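Flustar Project: Final Report, Section 3. Demonstration Procedure

Demonstrations were recorded with a hand-held gripper at a cafeteria table in Kenaslow. The task was to grasp a water bottle and set it down upright. 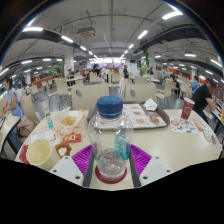
Ji-hoon Oh asked whether one demonstrator's habits would carry over into the trained policy. The team agreed to rotate the role.

A total of 92 demonstrations was retained -- 23 per demonstrator.

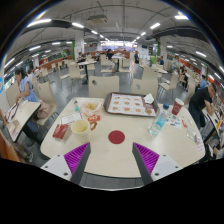

Each approach began with the fingers open. Hyun-seo Hwang reviewed the finger-width signal.
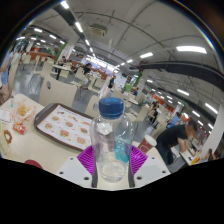
Recordings with an unsteady grasp were excluded from training.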